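Tadthorpe Kids > How Stuff Works > Cloth

Why do checks make darker squares?

Grab a dish towel. Look close. Closer! Cloth is two sets of threads. One set goes up and down, the other goes over and under it, like a basket. That's weaving.

Now the stripes. Swap some white threads for orange ones, both ways, and you get a big check. Orange over white looks speckled. Orange over orange, at the crossings, looks darker. No extra dye, just teh threads. 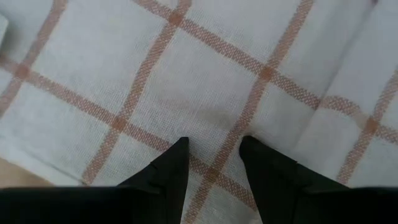 Ulla Strand says to try it with paper strips first, 16 is plenty, and her kids got the dark squares right away.

Paper works great. Two colors, over, under, over. Then swich on the next row.

13 comments | 2 shares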